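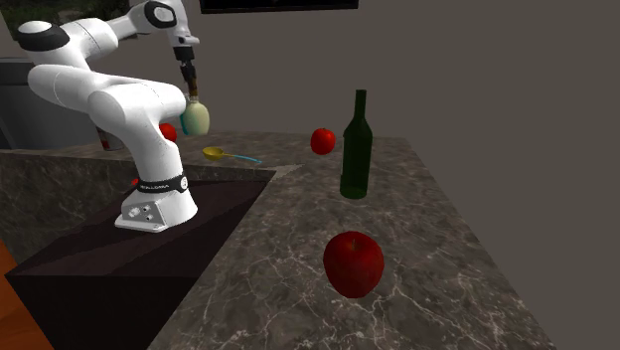

My landlady in Fonen told me that bread made in a hurry tastes of the hurry, and that I should stop buying the small packets of yeast. I had lived in her upstairs room for 2 months and she had smelled every one of my failures through the floor.

I did not grow up with baking. In my town we bought bread each morning, still warm, and it would be strange to make it at home. So when I moved to Montoya, where the closest good bakery is a long bus ride away, I had to learn like a child learns.

Her recipe asks for 900 grams of flour, which makes two loaves. The salt goes in late. The dough rests overnight in the coldest part of the kitchen, and for me this is next to the back door. In September it needs until seven in the morning. In winter it needs longer, and I have been late for work more than one time.

I use the flour from the mill in Rarmont now. It is darker and drinks more water, so I add some 4 spoons extra and wait before I decide if it is enough. My first loaf with it came out flat as a plate. I ate it anyway, toasted, with too much butter.

Last week I weighed a finished loaf, only from curiosity, and it was 838 grams. I wrote the number inside the cupboard door, under the oven times. Next I want to try it with rye, if the shop gets the coarse kind again.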